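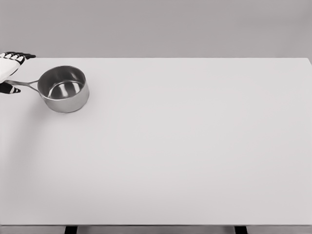 How many times does a person have to show a machine the same chore before it catches on?

More times than the person would like, and the number goes up whenever somebody changes the furniture.

At Baridis, the target for a single chore is 1006 good examples. Hanne Rissanen, who has a degree in mechanics and a bad shoulder, supplies most of them in shifts of 60 minutes. She wears a headset and a pair of gloves, and a simulated hand does what hers does, a little late, like a teenager.

The kitchen work happens in software called Pevunine, where saucepans are free and gravity can be restarted. A take in which the pan goes over the side is saved in a separate folder. Rissanen's folder held 123 of these by the end of February. She has asked that it not be named after her.

Zerrin Dönmez reviews the takes and throws out the ones she calls "too clever." A human will spin a handle around with one finger to get a better grip, and the model, trying to copy this, flings cookware at the wall. Dönmez wants slow, dull reaches from 10 different starting points.

"I used to tell people I worked in artificial intelligence," Rissanen says. "Now I say I pick up pans."

Her mother, who did it for decades without a headset, has asked what it pays.

The lids begin on Saturday.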